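Tirnside lunch club to reopen with longer hours

August 2021
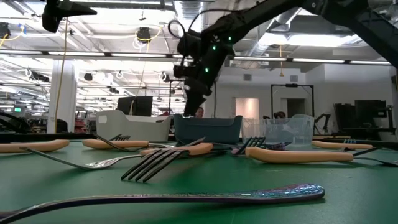 The Tirnside lunch club will open its doors again next month after a long closure, with a new kitchen rota and a later finish. Meals will be served from noon until half past two, an hour longer than before.

The club has been shut while work was carried out on the hall roof and the drains at the back of the building. The roof was finished in June, but the drains took longer than planned after a collapsed section was found under the car park.

Grigoris Athanasiadis, who has run the kitchen for six years, said the menu would stay much as people remember it. There will be a hot main course, a vegetarian choice and a pudding, with soup and bread for anyone who wants something lighter.

"People have been asking for the fish pie and the lamb stew, so both are staying," he said. "We've dropped the salad bar. It was a lot of washing and chopping and most of it came back."

The hall can seat 60 at a time. In the first few weeks there will be 2 sittings, one at noon and one at quarter past one, and places should be booked by telephone or at the library desk. Anyone who comes without booking will be given a seat if there is one free.

The price of a two-course meal goes up by 50p, the first rise in four years. Tea and coffee are still included. Members who had paid in advance when the club closed will have their credit carried over, and those who would prefer a refund can ask for one at the door.

A survey sent out earlier in the summer drew 329 replies. Most of those who answered wanted the club to come back on the same days as before, and a good number asked for a later finish so they could stay and talk after eating. There were also requests for smaller portions — these will now be offered at a lower price.

Transport was the other main concern. The minibus from Cumia will run again, calling at the health centre and the post office on the way, but it will no longer stop at the garden centre. Passengers who used that stop are asked to ring the club, which is trying to arrange lifts.

Achilleas Tsoukalas, who takes the bookings, said the phone line was already open and calls would be answered in the mornings only. Messages left in the afternoon will be returned the next working day.

Afternoon cards and the book swap will start again later in the autumn. Dates will be put up on the board in the hall entrance.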